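Speech in small meeting rooms: what we measured and what we changed
Speaker notes, November session
Keyvan Akbari

Opening slide

Leave the title up while people sit down. Check the lapel microphone. Say that questions on measurement can come at any point and questions on cost should wait for the last slide.

The subject is rooms for four to ten people, with a table, a screen and a conference phone or soundbar. Not lecture rooms and not open-plan offices. The complaint we get from these rooms is nearly always the same: people in the room hear each other well enough, and people on the far end of the call do not.

Why the far end suffers

A listener in the room has two ears and can turn towards a talker. The far end gets a microphone signal, often mixed to one channel. Whatever the room adds to the speech arrives from the same direction as the speech, so the listener cannot separate them. A reverberation time that passes without comment in person can be tiring over a call.

Distance matters more than most room owners expect. As the talker moves away from the microphone the direct sound falls and the reverberant sound stays at much the same level. The point at which the two are equal is the critical distance. In a small untreated room it is short, and a microphone under the wall screen will be past it for every seat.

Pause on the diagram. Point to the crossing of the two lines.

Mention that automatic gain control makes this worse to listen to. In gaps between words the gain rises and brings up the tail.

The rooms

Three rooms: two at Skalcombe, one at Witatton. All are rectangular, with plasterboard partitions on the long sides and a glazed front. Carpet tile throughout. Ceilings are mineral tile in the Skalcombe rooms. The Witatton room has a painted concrete soffit, and you will see it in the low bands.

Measurements were made with the rooms furnished and the door shut. The source was a small loudspeaker at seated mouth height. The receiver stood in three positions per room, one of them at the conference microphone. Ventilation was left at its daytime setting, as the rooms are never used without it. Background level was logged before each set.

Counting repeats, and both before and after treatment, we kept 31 impulse responses. The rejected ones had a door slam or a lift in them. If asked: rejection was by ear and by decay plot, done before the clarity figures were worked out.

Processing was in Draltine with the default filters. The lowest band is unreliable in rooms of this volume. The field is not diffuse, single room modes carry the decay, and a different receiver position gives a different answer. I show the band on the chart in grey and draw nothing from it.

Surfaces

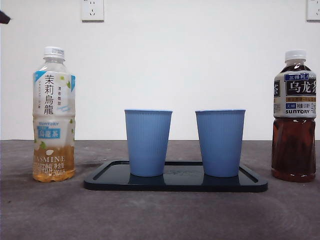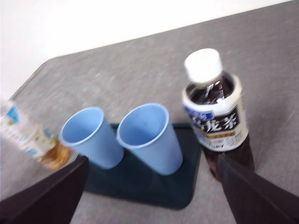
Flutter echo needs a pair of parallel reflecting surfaces with little between them to break up the path. Carpet and ceiling tile deal with the vertical pair in most offices, so the horizontal pairs are what remain, and the sound then decays faster up and down than it does from side to side. A single reverberation figure hides this. The plain white wall behind the grey tabletop is the sort of finish to look for when you walk into a room: if the opposite wall is finished in the same way, stand midway, clap once and listen for the buzz. A tabletop gives an early reflection as well. With a microphone standing on a stalk above the table, the direct and reflected paths differ in length by a small amount, and the sum has notches in the speech range. A boundary microphone lying on the surface avoids most of that. Small items on a table, such as cups and a tray, do very little at speech wavelengths except right at the top of the range, and we did not clear tables for the measurements.

Clap once here if the hall is quiet enough. Do not attempt it if the fans are on.

What we changed

Treatment was absorbing panels by Soltani, fixed to one long wall and the wall facing the glass. Glass was left alone. Treating one surface of a parallel pair is enough to stop flutter between them, provided the panel is at the height where people talk and listen. Panels fixed above head height look tidy and leave the path at ear height untouched. One of the Skalcombe rooms had such panels already, and on the plan it was listed as treated.

Panels were mounted on battens with an air gap behind. The gap extends the absorption downwards for no added material. Fixers dislike it, and it should be drawn on the detail or it will be left out.

Microphone positions were changed last, after the second set of measurements, so that the two effects could be kept apart. In each room the microphone went from under the screen to the centre of the table.

Results

Show the before and after decay curves for Witatton first. Note the bend in the early curve: a quick first part, then a slow tail. The bend is the side-to-side energy outlasting the rest. After treatment the curve is close to straight in the middle bands.

Clarity improved in all three rooms at the conference microphone. The improvement from moving the microphone was larger than that from the panels in both Skalcombe rooms. At Witatton the order was reversed. I put this down to the hard ceiling, although with one such room the data cannot settle it.

Speech transmission index rose less than clarity did. Ventilation noise was setting the limit by then. More absorption would have been money spent in the wrong place. Slow down here, as the facilities people will want to write it down.

Limits of the work

The source was a loudspeaker and real talkers turn their heads. Occupied rooms are more absorbing than ours were. We did not test the processing inside the conference units, which varies between firmware versions and cannot be switched off on every model.

No listening test was run. Users' comments were collected afterwards by the help desk, and I have not used them, as the users knew the rooms had been changed.

Order of work for a new room

Get the ventilation noise down. Place the microphone. Then treat one wall of each bare pair at seated ear height, and measure again before buying anything further. Where the ceiling is hard, allow for ceiling absorption in the first estimate.

Last slide: costs table. Fixing labour is listed apart from panels, and the Witatton figure includes access equipment. Leave the table up during questions. The measurement files can be requested from me after the session, with the room plans.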